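Zolleo Sloped Sheet-Metal Bin, Gray
Open-top parts and utility bin, item 509 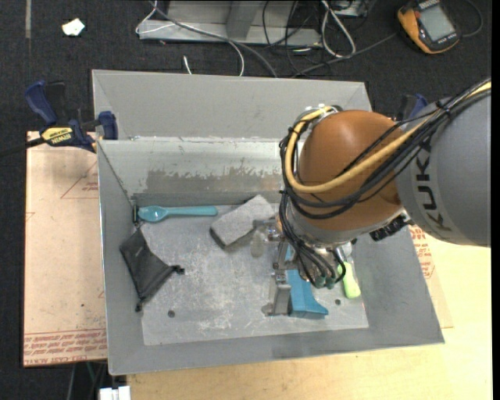 One buyer, a workshop in Hodness, wrote that small brushes and erasers used to get stuck in the corners of their old square tubs, and asked if the angled walls make it easier to reach in. They do. The walls lean outward, so there is room for a hand or a tool on the way down to the floor of the bin.

The bin sits flat on a bench or tabletop and needs no mounting. Large enough for mixed handled items, blocks and loose plastic pieces – please don't use it for liquids, as the seams are not sealed.

Finish: gray
Load limit: 43 lb
Sold in: packs of 2
Matching lid: Kesero, sold separately

Wipe clean with a damp cloth and dry before stacking. Orders placed before noon ship from the Chaimongkol warehouse the same day.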